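Foundation goes patchy round my nose by lunchtime
Posted in Face & Base, 19/04/2018

dolasdale_dee

I've been wearing the Lopes liquid foundation since I ran out of my old one, and I love the colour but it will not stay put round my nose. By lunch it's gone into little dry bits at the sides and shiny on the tip, both at once! I use a light gel moisturiser, wait while the kettle boils, then put it on with a damp sponge. No primer. My skin is combination and a bit touchy, so anything perfumed makes me pink.

I was looking at the Fistusard smoothing primer, which has 300 reviews on the Meltolstead chemist's site, but half of them say it's magic and the other half say it rolls off in bits. I've got 2,891 points on my card and need 3,000 for a freebie, so I could hang on and get it for nothing. Is it worth waiting for, or am I putting everything on wrong? I've got a wedding in June and would like to have sorted it by then.
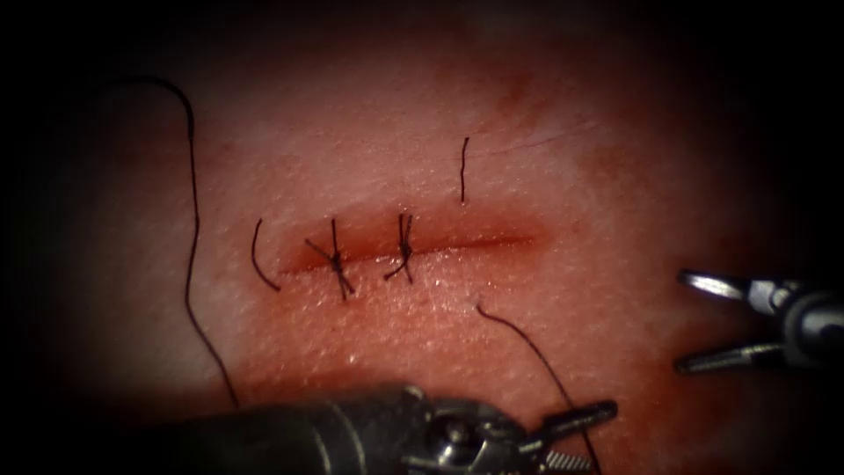 Replies

powderpuffed

Wait longer after the moisturiser. A kettle isn't long enough, mine boils in no time. I do my moisturiser, then my hair, then my base, and that cured most of the patchiness for me. Gel ones can stay tacky for ages and the foundation just slides about on top.

As for the primer, I had it and I'm one of the "rolls off in bits" people, but I was using far too much. A pea is too much! Half of that, pressed in with a finger round the nose and nowhere else. Don't rub it. If it still balls up then it doesn't get on with your moisturiser and no amount of fiddling will help, I'm afraid. 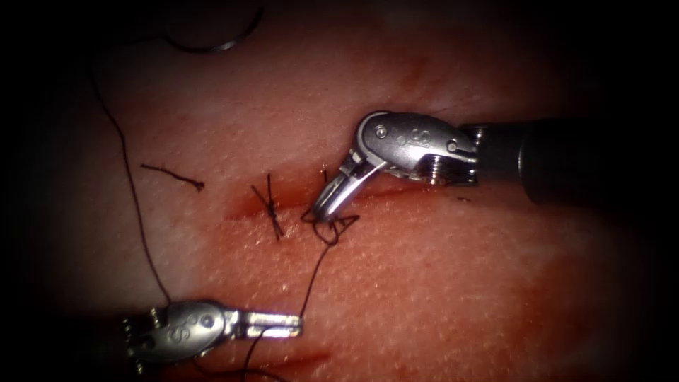 Incision partly closed with stitches, with one robotic arm reaching in from the right

Also, is your sponge very wet? I used to leave mine dripping and it was taking off as much as it put on. Squeeze it in a towel till you think it's nearly dry.

matte_in_meltolstead

just use powder x
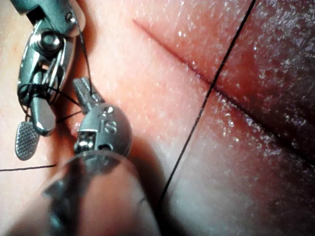
Close-up of a suturing practice surface and a metal needle driver

teaandtoner

I'd save your points and try a few things you've got at home first. Mine did exactly this all last winter and the dry bits were just dry skin. I went over the sides of my nose with a warm flannel at night, then a bit of plain cream (the unperfumed sort, I go pink too), and in a few days the foundation sat much better.

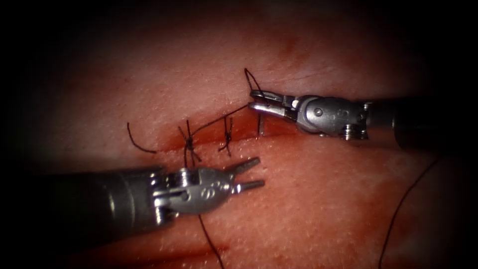 Then for the shine, blot with a tissue before you add any powder, or you end up with paste. I only powder the tip, with a small eyeshadow brush, and leave the sides alone. The Dolasdale branch used to give out little pots of the primer if you asked at the counter, so you could try one before spending your points. No idea if they still do. And do a full day's wear well before the wedding, dinner and all!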